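Sorting Is the Easy Part

Most proposals for automating a packing or kitting bench start from the wrong unit. They take the job title, list its tasks, and assign a share of the hours to the machine. The share is then multiplied by a wage. I have read four such proposals in the past year, two of them for benches I worked at, and each treated "sorting" as a single task.

On a bench, sorting is at least three kinds of work. One is the transfer: pick up a part, carry it, release it over the correct bin. Another is the judgment of what the part is. The last is the upkeep of the bench itself, which covers bins, tape, cloths, tools, and whatever was left at the back of the table on the previous shift. A robot cell is bought for the transfer. The judgment comes with it to the extent that the parts are easy to tell apart. The upkeep stays with people and is rarely written down anywhere.

Toy bricks in three colors are a fair test of the transfer. The bins match the bricks, so the judgment is close to free, and what remains is reach, grip, and release. Two arms share one table, and each needs clear space for its open fingers beside a brick that may have another brick close by.

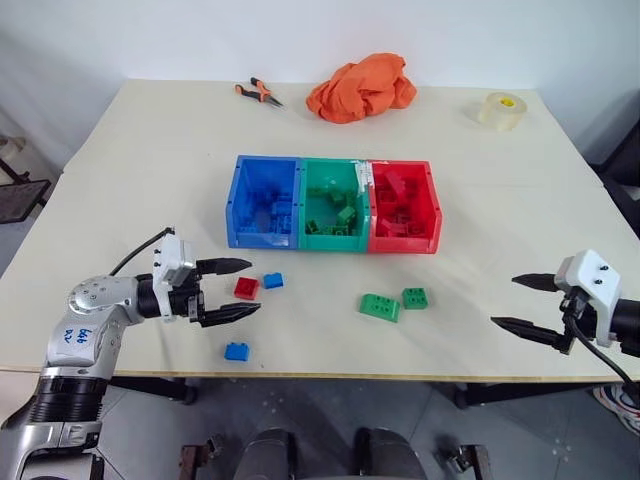 What the operator's job becomes

At Trarkgate, where I spent seven years in kitting, the sorting bench was staffed by people who also did small repairs, relabeled bins, and noticed when a supplier had changed a part. None of that appeared in the job description. When the Homari cell went in, the description was used as the basis for the new staffing plan, and the bench went from four people per shift to one.

The one person left was called a cell attendant. The attendant clears stalls, refills the infeed, and signs the log. In October the log for one line held 292 entries, and I read all of them. Most concern things next to the task: a bin that had shifted against its neighbor, tape lifting at a rim, a part resting too near another part for the fingers to close. Few concern a part placed in the wrong bin. By the measure in the purchase contract, the cell performed well.

My objection is to how the remaining work was graded. The attendant's position was set one pay step below the old bench position, on the grounds that the machine now did the skilled part. I think the grading runs backward. Moving a part of a known type to a known bin was the least skilled portion of the old job. Deciding why a cell has stopped, and whether to correct the part, the bin, or the program, takes more knowledge of the line than sorting ever did.

Sabina Kopecký supervised the changeover and disagrees with me on this. Her position is that stall clearing is procedural and can be taught in a day, and that the harder decisions belong to the maintenance group. On paper she is right. In the log, around half the entries were closed by the attendant before maintenance replied, with a note explaining the fix. The decisions were being made at the bench, at bench pay.

The last brick

Completion is a second point on which the proposals are weak. They quote a rate for the middle of a run, when parts are plentiful and the next pick is always available. The end of a run looks different: parts piled in the bins, an almost clear work area, and a single part left on the table. A person finishes it without a thought and begins wiping down. A cell needs a rule for what counts as finished, and somebody has to write that rule and be accountable for it.

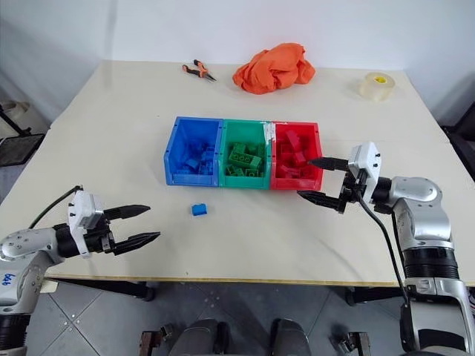
Dilwyn Edwards

I would ask for three changes before another cell is approved. The staffing plan should be drawn from a week of observation at the bench, with the job description used only as a check. The attendant's grade should be set after the first full month of log entries and reviewed by someone who has cleared stalls. Time spent on bench upkeep should be booked against the cell, so that its cost appears beside the savings.

The Coelho site did the first of these and kept two people per shift. Its cell cost more to run than ours on the original spreadsheet. I have asked for its log in order to compare the two lines on stoppages, and I expect to have it before the next budget round.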